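FOR RELEASE 27th February

Plitilero adds large open-topped bin to Zolero range for mixed household goods

Plitilero has extended its Zolero range with a large grey bin for sorting and packing mixed household goods. The Zolero 566 has no lid and no internal dividers. It is intended for benches and tables where small items of different shape, weight and surface are placed together before being sorted into orders or returned to shelving.

The bin takes its name from its internal length of 566 mm. Internal depth is 200 mm. The floor is flat to the base of the walls, and the full floor area can be used for a single layer of goods. The matte grey finish was selected to limit glare under overhead lighting and to give contrast against brightly coloured stock.

The range was previously supplied only in narrow formats, which suit boxed goods and refills of uniform size. Cleaning items with long or loose fibres present a different problem. A shaggy microfibre head spreads when it is set down and can cover smaller hard goods beside it. The wider floor of the Zolero 566 allows soft and hard items to lie in one layer, with less overlap between them.

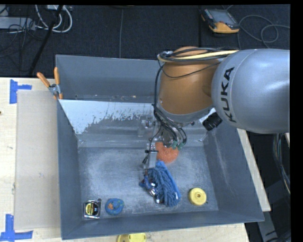

Rounded items were also considered in the design. Balls and similar goods roll when a bin is lifted or tilted, and tend to collect against one wall. Plitilero recommends that the bin be set level on the work surface before loading, and that rounded items be placed last. Metal items with polished surfaces should be kept clear of the walls to avoid scuffing.

"Most of the enquiries we received were for a bin that could take a duster and a handful of hard goods at the same time," said Leilani Hutchins, product manager at Plitilero. "The narrow format could not do that without stacking. We increased the floor area and left the depth at 200 mm, so that a person standing at a table of ordinary height can still reach the bottom."

Empty bins nest in stacks of up to eight. Loaded bins must not be stacked. Walls and floor can be wiped down with a damp cloth and neutral detergent; solvent cleaners are not recommended. Label holders from the narrow Zolero bins fit the short wall of the new size without modification.

The Zolero 566 will be distributed by Bhatt from April. The minimum first order for trade customers is 200 units, with no minimum on repeat orders. Existing Zunodach shelving will accept the bin on its deeper shelves only. Dimensional drawings and a shelf compatibility table are available on request from the Plitilero trade desk.

Media contact: Leilani Hutchins, Plitilero

ENDS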